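Rornine Desk Riser — height insert for office tables

The Rornine is a set of four steel feet which go under the legs of an office table and make it higher. We made it for people who already have a good table and do not want to throw it away only because it is too low. One set is enough for one table. The price of a set is 78 euros, with tax, without shipping.

We are a small workshop in Kamuvport and we make office parts in short series. The Rornine was designed by Arvid Blomqvist, who is himself a tall man and worked many years at a table which was too low for his knees. The first series was 2,002 sets, and we sold the last of them in September. The second series is now in stock. It has three changes, which are explained further down.

Who needs it

Most office tables are made for a person of middle height. If you are taller, you bend your back forward and pull your shoulders down, and after some hours you feel it in the neck. A chair can be lowered, but then the knees come up and the problem is only moved to another place. It is better to lift the table.

You can make a simple test before you order. Sit on your chair so that both feet are flat on the floor. Let your upper arms hang down. Bend your elbows and put your hands on the keyboard. If your hands are clearly lower than your elbows, the table is too low for you. If your hands are higher than your elbows, please do not buy our product, it will make your situation worse. In that case you need a higher chair, with a footrest.
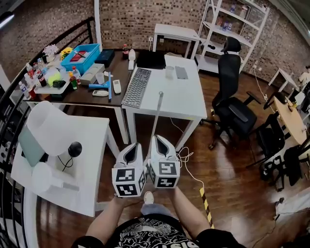 Vlastimil Vondráček: I did this test with my shoes on and then I worked at home in socks, and the difference was enough to annoy me. Do it with the shoes you really wear. For the rest I am satisfied, the feet are on my table since spring and I did not have to tighten anything again.

We thank him for the remark and we have added it to the printed leaflet. Please measure in the shoes which you use at work.

How the height is set

Each foot has an outer cup and an inner thread. The table leg stands in the cup. You turn the lower ring by hand and the foot goes up or down. There are lines on the thread, so you can set all four feet to the same line before you put the table on them. This is much easier than to correct it afterwards. When the height is right, close the lock ring with the flat key from the box. The key is the same for all our products, so if you already own the Rácz footrest you now have two of them.

The rubber disc at the bottom of the foot is for hard floors: wood, tile, stone, vinyl. On carpet it also works, but a thick carpet needs a few days until it is pressed down, and during this time the table can move a little. Look at the level again after one week. On a very old floor the four feet will probably end at four different lines — that is correct and not a fault of the set.

Which legs fit

Round legs and square legs both fit, if they are not wider than the cup. There is a paper template in the leaflet and also on the download page. Print it at full size, cut it out and push it against the leg. If the leg covers the printed circle, it is too wide.

The following tables do not work with the Rornine:

— tables with wheels, also if the wheels have a brake
— tables with legs that go outward at an angle
— tables with a T-foot or a long flat foot
— glass tables, for which we have no test results
— folding tables

For tables with a T-foot we offer the Sadia block, which is a different product and is sold in pairs. It has only one height. Please ask us before you order it, as we do not always have it in stock.

What changed in the second series

The lock ring was too smooth in the first series, and customers with small hands or with pain in the fingers wrote to us that it is difficult to hold. It now has deep grooves. The second change is the coating. It was glossy, it is now matte, and scratches are less visible on it. The third change is the felt inside the cup, which was glued and could come off when the leg was taken out. Now it is a loose insert and it can be replaced. Inserts from the second series fit also in the feet of the first series, and we send them free of charge to old customers who ask for them. You only pay the postage. 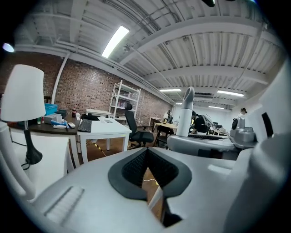
If you have a first series set, you do not need to change the whole set. The thread and the cup are the same. We checked this again with parts from both series, mixed under one table, and there was no difference in the stability.

Installing

Two persons are needed. We say this in the leaflet in large letters and we repeat it here, as the most damage reports come from customers who lifted the table alone.

Take everything from the table, also the things which are fixed with a clamp. Pull the cables out or make them long enough. A monitor cable which was just long enough before will be too short after. Set all feet to the same line. One person lifts the short side of the table, the other puts the two feet under the legs. Then go to the other side. Do not pull the table over the floor when it stands on the feet. If you want to move it, lift it out, move the feet, and put it back.

After this, lean on every corner with your hand. If one corner goes down, turn the ring of this foot until it has contact. Close the lock rings at the end and not before.

Many customers go up too far on the first day. Our advice is to begin low, work one or two days, and then go up by one line if you still bend forward. The body needs some time, and the first feeling is not always the right one. If the monitor stands on the table, it goes up together with it, so look also if your chin is now lifted. Then the monitor must come down a little, or lose its stand.

Cleaning and spare parts

Wipe with a damp cloth. No solvent, no steel wool. Once a year you can put one drop of sewing machine oil on the thread. Rubber discs, felt inserts, lock rings and keys are available one by one. Please write on the order which series you have. The number is stamped under the cup, and everything up to 3,484 belongs to the first series. (The numbers do not begin at one, so do not wonder if yours is high.)

Warranty and return

We give a warranty for three years on the thread and the cup. Rubber and felt are wear parts and they are excluded. If the height is not right for you, or if the legs do not fit, send the set back in the original box. It is no problem for us if the feet have been used, but please clean them. We refund the price when the parcel has arrived and was checked. Shipping costs in this case are paid by the customer.

Delivery

Sets ordered before 9th October leave the workshop with the first transport. Later orders are packed in the order in which they come in. For companies who need more than ten sets we make an offer, please write how many tables you have and what kind of legs. A photo of one leg, taken from near the floor, helps us more than the name of the table.

Contact | Spare parts | Terms of sale | © Rornine, Kamuvport | Back to top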